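Über uns

Hallo und schön, dass du hergefunden hast! Ich bin Aaliyah Leclerc, und Tondomance ist mein Laden. Na ja, Laden, Werkstatt und Lieblingsort in einem. Bei mir gibt es Sachen für den Schreibtisch, die man gern anfasst: Mäuse, Mauspads, kleine Ständer und allerlei, was neben der Tastatur liegen darf, ohne grau und langweilig zu sein.

Angefangen habe ich vor 11 Jahren in der Buchhaltung einer Spedition. Schwarzer Tisch, schwarze Maus, schwarzes Pad, und das acht Stunden am Tag. Irgendwann habe ich mir ein Pad in Form einer Zitrone bestellt (ja, wirklich), und plötzlich standen die Kolleginnen bei mir und wollten wissen, woher ich das habe. Das war im August, und bis Weihnachten hatte ich die halbe Etage ausgestattet. Den Rest kannst du dir denken.

Heute führe ich 142 Artikel, und jeden davon hatte ich selbst mindestens sechs Tage lang auf dem Tisch. Eine Maus kann noch so hübsch sein, wenn mir nach einer Stunde das Handgelenk wehtut, kommt sie nicht ins Regal. Bei den Pads schaue ich auf die Kanten und darauf, ob sie beim Arbeiten wandern. Ich hasse es, wenn sie wandern!

Meine große Schwäche sind durchsichtige Gehäuse. Ich hatte als Kind ein Telefon, bei dem man das ganze Innenleben sehen konnte, und seitdem bin ich verloren. Die Reihe Cistik ist deshalb so etwas wie mein Herzensprojekt, da darf man überall hineingucken. Die Pads mit den Gesichtern kommen von Szénási, einem kleinen Familienbetrieb, mit dem ich schon ewig zusammenarbeite und lange Telefonate über Grüntöne führe.

Ausprobieren kannst du alles bei mir vor Ort, am runden Holztisch. Den habe ich von meiner Tante übernommen, und eigentlich sollte er nur übergangsweise bleiben. Setz dich hin, schieb die Maus herum, nimm dir Zeit.
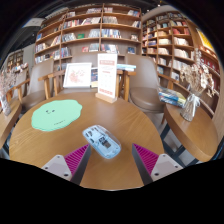 Durchsichtige Maus in Hellblau und Wolkenpad in Mintgrün auf unserem runden Tisch

Gleich nebenan ist übrigens das Café Ladodport, falls deine Begleitung weniger Lust auf Mauspads hat. Mit meinem Kassenbon gibt es dort 15 Prozent auf den Kuchen.

Wenn du etwas Bestimmtes suchst, eine Maus für kleine Hände zum Beispiel oder ein Pad für einen sehr schmalen Tisch, schreib mir gern über das Kontaktformular. Ich antworte selbst, meistens abends nach Ladenschluss.

Bis bald am runden Tisch!
Deine Aaliyah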